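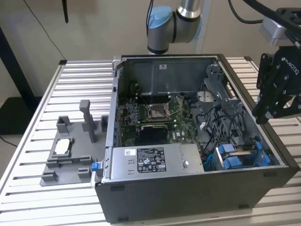
Since June I keep a small list of rules for our cell at Lernlow, where we take apart old desktop computers with robot arms. Many people asked me for it, so I write it down.

First rule: the power cord is out and we wait 12 minutes before any arm moves. Second: every place on the fixture has one part, and we do not change this during a shift. Third: when the gripper is over the case, hands stay outside the table. I was not strict with this one before, and I am a little ashamed. 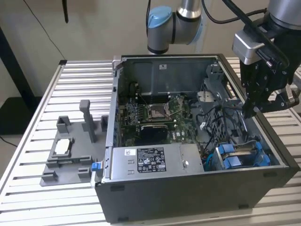
The gripper over the right side of the open case, fixture on the left.

For speed near the drives we use 51 mm per second. The limit in our first draft was 300, and I found it too much for thin cables. Next week I will write about the labels.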